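Two-arm dish bench: frequently asked questions

The Morow bench is a pair of robot arms set up in a shared workshop to put plates in a rack. People building something similar at home keep sending us the same queries, so we've put the answers on one page. If yours isn't covered, use the comment form at the bottom.

Can I build this in a spare room?

Yes, if the table is solid. Both arms throw their weight around when they reverse, and a wobbly table will spoil your calibration faster than anything else. A folding table won't do. We had one for the first month and gave up on it.

You also need a clear patch of wall behind. Shelves at elbow height get hit.

Do I need two arms?

You can rack a plate with one, but lifting it off a flat surface is the hard part. The rim sits very low and the jaws want to go underneath it. With two arms, one can tip or steady the plate while the other gets a proper hold. If you only have the budget for one, start with plates already leaning on something and work up from there.

Why a white surface?

It was the cheapest offcut colour at Grunthorpe, and it turned out to suit coloured plates well. The downside is glare. The wrist cameras sit close to the work, and anything pale and shiny washes out. Turn off auto exposure, set it by hand with the room lights as you'll normally have them, and leave it alone.

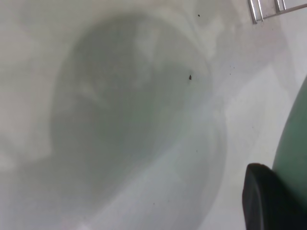 Wrist camera view, close in. Reflections and small specks on a glossy white surface.

Do crumbs and specks matter?

Not to the grip. They can matter to the software if you're using simple blob detection, as a dark speck on white is about as strong a feature as you can get. Set a minimum size and wipe down between sessions. We use a damp microfibre cloth and no spray, which leaves streaks.

What sort of plates should I use?

Plain ones in strong, different colours, with a raised rim. Patterned plates are fine later on. Avoid anything you'd be upset to lose. Ours came from an op shop and we keep spares under the bench.

How fast can it go?

Slower than you'd like. We cap the joint speed while a plate is in the air and only open it up when both jaws are empty. Fixed cameras with a long exposure will smear a moving plate, so if you're tracking from the side view, either add light or slow down.

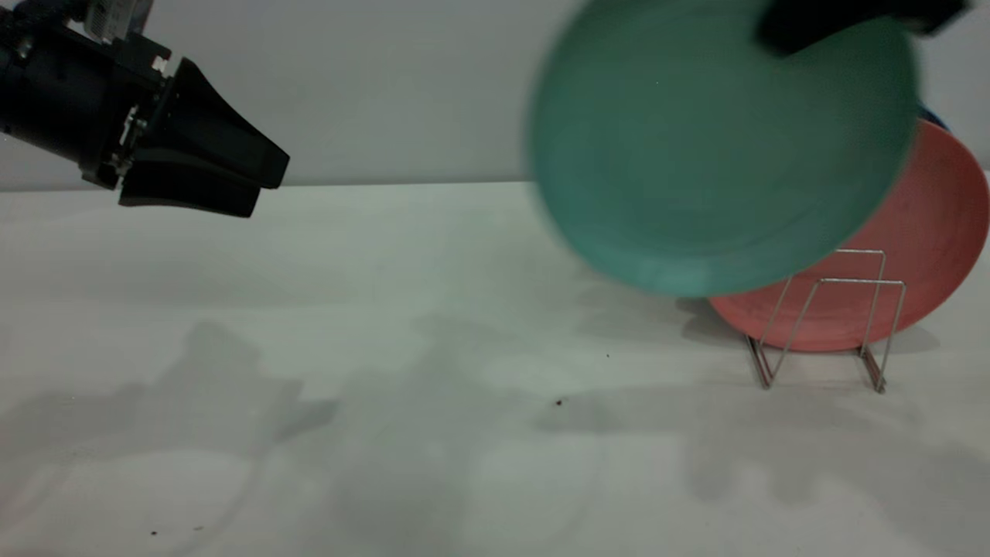
Page last changed: July

What rack do you use?

An ordinary wire dish rack. Check that the slots are wider than your thickest rim with a bit of room either side. If the rack slides, fix it down. Double-sided tape holds well enough for testing, and you can peel it off when somebody else needs the table.

What does the controller run on?

A second-hand desktop under the bench, with the Kollár control board handling both arms. Put the arms on separate power supplies. We shared one at first, and a stall on one side would reset the other. The emergency stop should cut both supplies at once and be within reach of wherever you stand.

How many practice runs before it's any good?

We recorded 500 runs before we trusted it with a plate that wasn't a spare. Vary where you put the plate down. If you always place it in the same spot, the arms will learn the spot and little else.

Should I keep other things off the table?

For the first runs, yes. After that, leave a few things about on purpose – clear plastic is the best test we've found. A see-through wall barely registers on our cameras, and the arm will plan a path straight through it unless you mark it out as a keep-out zone.

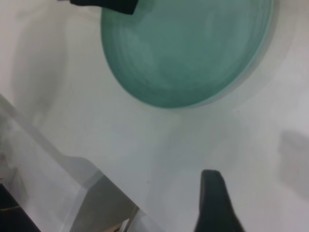 Kornau Workshop Notes, issue 7, page 3

How do you route the cables?

Loosely, with enough slack for the full turn of the wrist. Tie the loop at the upper arm and nowhere below it. Before you power up, move each joint by hand to its limit and watch for snags. A cable that pulls tight only at one end of the travel is easy to miss, and it will work its connector out over a few weeks.

How hard should the jaws close?

Start with the lowest current that moves them and go up in small steps. Rubber pads help more than extra force. Pressing down on the rim of a plate that's lying flat is a different job from pinching it, so give the two separate limits. We have 2 saved profiles per arm and switch between them in the script.
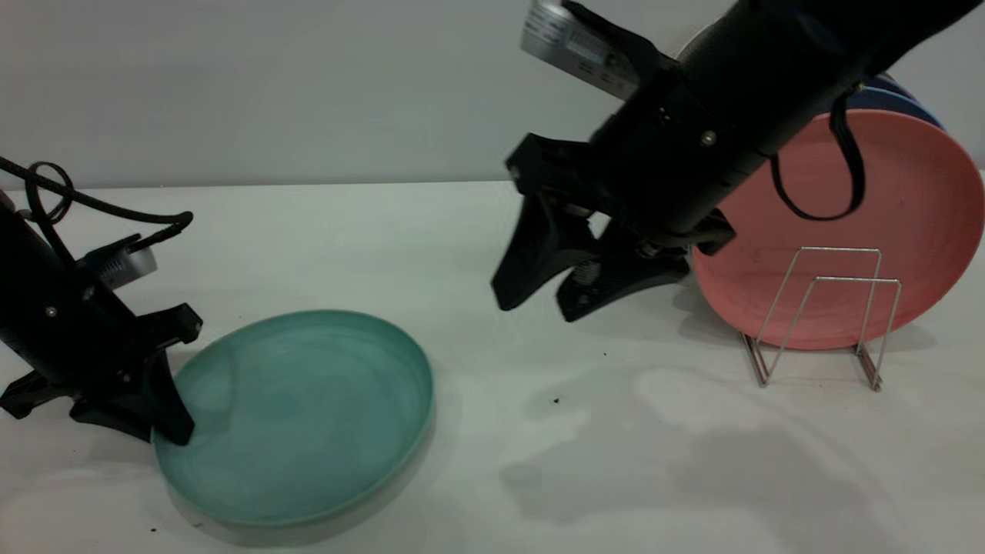 Kornau: We run a similar pair in our garage and ended up with a much lower limit on the pressing side than on the pinching side. Worth checking that your pads haven't hardened if the numbers start to creep up. Ours had gone stiff over winter and the plates were skating away. New pads fixed it and we put the old limits back.

Can I get the files?

The bracket drawings and the keep-out zone script are in the Morow downloads folder. The mounting plate is drawn for our table thickness, so measure yours before you cut.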